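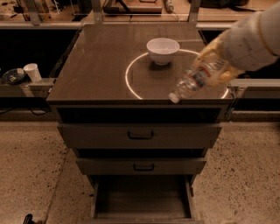

Figure 5.1 Dark brown drawer cabinet with a small white bowl on top and the bottom drawer open.

Chapter 5
Tops, Drawers and the Space Between

Chapter 4 dealt with shelves, where everything is on show all the time. Now we come to drawers, and I have been looking forward to it! A drawer is a box that travels. It can be shut away completely or brought right out to meet you, and nearly every good or bad thing about a chest, a desk or a bedside cabinet comes from how well that journey has been planned.

By the end of this chapter you should be able to:
measure the useful space inside a drawer, as opposed to the space its front suggests
decide what belongs on top of a low cabinet and what belongs inside it
choose handles to suit the people who will pull them
draw a simple storage plan for a small room

Words to know: carcass, drawer front, runner, recess, clearance, footprint, resting place.

5.1 The cabinet as a small building

Think of a cabinet as a block of flats. The carcass is the outer shell, the walls and roof. The drawers are the flats, stacked on top of each other, and the gap under the top panel is a sort of attic, which some makers fill with a shallow tray and others leave as a dark recess. The roof gets used as well, and in most homes it gets used more than any floor below.

Go back to Figure 5.1 for a moment and look at the front. The handles are small, dark and U-shaped, set in the middle of the drawer faces. It's a very common arrangement and a good one to learn on. A single central handle asks for an even pull. Pull from one side on a wide drawer with plain wooden runners and the box twists a little in its opening and jams; every old chest of drawers in the country has taught somebody this at bedtime. Wide drawers often have a pair of handles for the same reason, though plenty of people still tug at only one of them.

Now the inside. Students nearly always overestimate it. You lose a bit to the side walls, a bit to the runners, a bit to the thickness of the drawer floor and a bit more to the clearance above, so that the contents don't scrape on the way in. In the Catine chest we use for the measuring exercise at the end of this chapter, the inside of the drawer is 43 cm wide. Ask a group to guess from the front and the answers come out far too generous. (I still guess too high myself, and I have measured that chest every year since we bought it.)

Try it yourself
Pick any drawer at home. Before you open it, write down how wide, deep and tall you think the inside is. Then measure. Keep both sets of figures, as you will need them for 5.4.

5.2 What goes on top?

A flat top at a handy height is an invitation. Keys, post, mugs, a plant, the bowl for the keys that the keys never reach: they all settle there. Designers call such a spot a resting place, and it's a lovely, useful thing to have in a room. The trouble starts when things that were only pausing begin to live there.

A good test is to ask how often your hand goes to the thing. Something you pick up several times a day has earned a place on top. Something you want once a week can go in the upper drawer, and the spare, the seasonal and the rarely wanted can go further down. In the Hong plan, which you will meet properly in 5.3, each item in a room is given a score out of 100 for how much it is used, and the storage is filled from the top score downwards. It sounds fussy. Do try it, though, because it shows up surprises very fast. My own highest scorer was a pair of scissors that I had been keeping in the bottom of a wardrobe.

Shape matters too. A bowl sits happily on a flat surface, with its weight low down. Bottles are harder to please. A tall, narrow one is easily knocked when it stands on a top that people brush past, and many drawers are too shallow to take it upright, so it has to lie down. Lying down takes up a lot of floor, and a round bottle will roll each time the drawer is opened unless something keeps it in place. 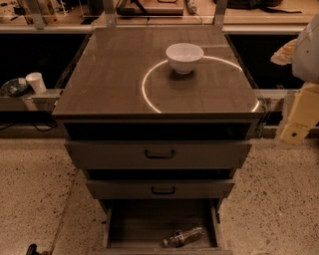
Su-bin Moon disagrees with me about bottles in drawers, and has asked for the objection to go in the book: a bottle on its side is perfectly well stored if the cap is tight, and a rolled tea towel laid next to it will stop it wandering. Leave the standing room, Su-bin says, for things that spill if they are tipped.

I think that's fair, and it brings us to a point worth spending time on. There are usually several right answers to a storage question. A plan has to fit the people who use the room, their reach, their strength, their knees. A low drawer suits a child wonderfully well and may be quite out of bounds for a grandparent. When you do the Gornik flat exercise you will plan the same room for both.

A note on safety
An open drawer moves weight forward. Open one at a time, keep the heaviest things low, and fix tall chests to the wall. Close the bottom drawer when you have finished with it; shins are tender.

Talking points
Work in pairs. Allow 20 minutes.
Which flat surface in your home fills up first, and what lands on it?
Would you keep a full bottle of water in a drawer? Argue it both ways.
Kyu-ri Jang's sketch on the next page shows a hallway with no flat surface at all. Where will the post go?

Bring your drawer measurements to the next session, along with a tape measure and a soft pencil. We begin 5.3 with the Tirnero bedroom and its one very overworked chest.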